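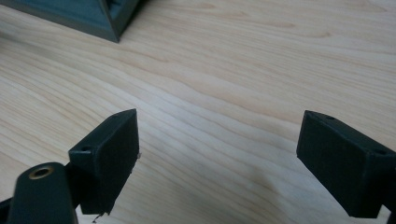 **From the Felora workshop, February**

Our pair of hand grippers is now in its second version. The fingers are black, with two small holes in the top edge, and we printed them again at 100 percent fill after the first set bent. Each finger took nearly 14 hours on the old Stikano printer. 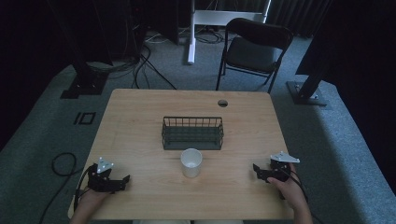 Next we want to practice with paper cups, 20 tries for each hand. If you have spare brass inserts, please leave them in the drawer near the door. We need 17 more for the next pair.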